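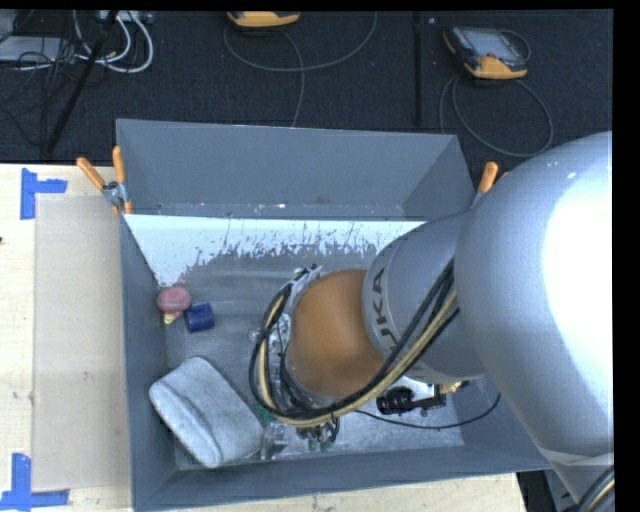

1 June 2021 – ball lab, Clanthorpe

Bounce rig back up after the compressor swap. Ran the Wadetti match balls first, then the Baek training ones. Same drop height for both, same plate. Pressure set by hand gauge, checked again after every 15 drops.

Wadetti: fine. Rebound tight all through the set, ball 42 a touch low, re-inflated and it came back in. Keep an eye on the valve.

Baek: not so good. 3 balls out of the batch lose pressure overnight. Soap test on the valves shows nothing so I think its the bladder seam. Cut one open tomorow, leave the other two whole in case Minholm want them back.

Drop counter reads 2153. Didn't reset it, please don't either, I want the running total for the plate wear.

Kick sensor still drifting. Zeroed before lunch, off again by the end of the afternoon. Tried the spare cable – no change. Might be the amp warming up. Will leave it powered overnight and see what zero looks like first thing.

Minholm asking again about preseason balls for their under-18s. Told them no numbers until the wet set is done. Wet set needs the soak tank, and the tank still has the December gaskets in it. Order new ones. Same size as before, part no. is on the lid.

To do
- cut open Baek ball
- gaskets
- redo the panel wear sheet, columns are in the wrong order and the rebound avarage picks up the pressure
- return the loaner gauge

Ran out of time for the goalkeeper gloves. Grip test moves to after the wet set.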